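Skip to content
Home Kitchen Laundry Workshop Surfaces Contact
Workshop > Surfaces > White worktops and table tops

Cleaning and maintaining white work surfaces

Last revised in June. Text by Zakhar Kravchuk.

White tops show graphite, rubber scuffs, tea and metal marks sooner than any other colour. Most of the damage seen on them is caused by cleaning, chiefly by scouring powder and by melamine sponges used with too much pressure. The methods below apply to melamine-faced board, high-pressure laminate and painted MDF. They don't apply to stone, oiled timber or stainless steel.

Identify the surface first

Look at an unfinished edge, usually on the underside or at a cable hole. Laminate shows as a thin dark or white line over the board. Melamine facing is thinner still and may be chipped where a saw has passed. Paint can be lifted slightly with a fingernail at a damaged spot. If the material can't be established, treat it as paint.

Routine cleaning

Remove dust and swarf with a soft brush. Wiping grit with a cloth scratches the finish.
Add 7 ml of washing-up liquid to a litre of warm water, no hotter than 40 °C.
Wipe with a wrung-out microfibre cloth, working from the back edge forwards.
Rinse with a second cloth and clean water. Detergent left to dry leaves a dull film which then holds dirt.
Dry at once, paying attention to joins.

Joins between sections

Where two tops meet, water gets into the board core and the edges swell. Swelling is permanent. A join should be filled with a thin bead of white silicone, tooled flush and left for 24 hours before the surface is wiped. Old sealant is cut out with a plastic blade; a steel one will mark the facing. Check that both sections sit level before sealing. If one stands proud, pack the lower leg or adjust the foot, then tighten the connecting bolts from below.
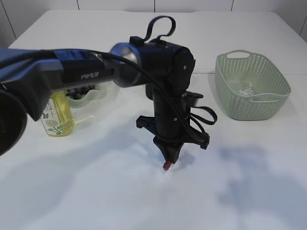 How do I get black rubber marks off a white top?
Use a pencil eraser first, then isopropyl alcohol on a cotton cloth. Rub lightly along the mark, turn the cloth often, and rinse with plain water. On painted MDF, try the alcohol on the underside beforehand, as some paints soften.

Other marks

Graphite: soft eraser, then soapy water.
Tea and coffee: bicarbonate of soda mixed to a paste with water, left for five minutes, wiped off without scrubbing.
Aluminium streaks: a cream cleaner on a damp cloth. Laminate only.
Permanent marker: isopropyl alcohol, repeated. A faint shadow may remain in textured finishes.
Cured glue: warm gently with a hairdryer and lift with a plastic scraper.
Yellowing from sunlight: cannot be removed. Painted tops can be recoated.

Products not to use

Bleach, acetone on paint, wire wool, wax polish. Wax gives a good shine for a week and then takes up every fingerprint. It also stops tape and sealant from sticking.

Protection

A cutting mat is enough for knife work. For soldering, use a silicone mat or a ceramic tile. Felt pads under vices and heavy tools should be replaced when they have gone hard. Clamps need a scrap of card under each jaw.

Related pages
Levelling a bench on an uneven floor
Replacing iron-on edging
Removing old silicone
Storing solvents safely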